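Teaching the arms: our computer-building gallery

We've been teaching a pair of robot arms to put a desktop computer together, and we are having a great time of it! Every move is shown to them by a person first, either by taking hold of an arm and guiding it by hand, or by driving it from a set of controls at the next bench. Marum lent us the room, Russka is what we call the software that records each go, and the target is 200 good runs per task.

1. The workstation job

The tower lies on its side with the cover off, and the parts wait in a fixture next to it. The green expansion card stands upright beside the open case, with a hard drive in its blue caddy just behind. A card sounds easy until you try lining one up through a gripper - your own fingers do so much without asking. 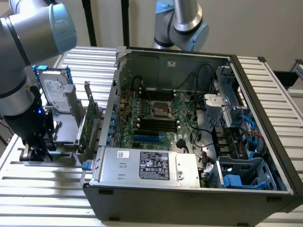
2. Coming next from Botevmont

Our friends at Botevmont started in May with cable plugging, all by remote control, and they are already past 20 runs. Their pictures go up here as soon as we have them. We're also trying the Lukáč hand controls, a bit lighter on the wrist, and so far we love them. Two people can swap over between runs without setting anything up again.

Page updated September 7, 2026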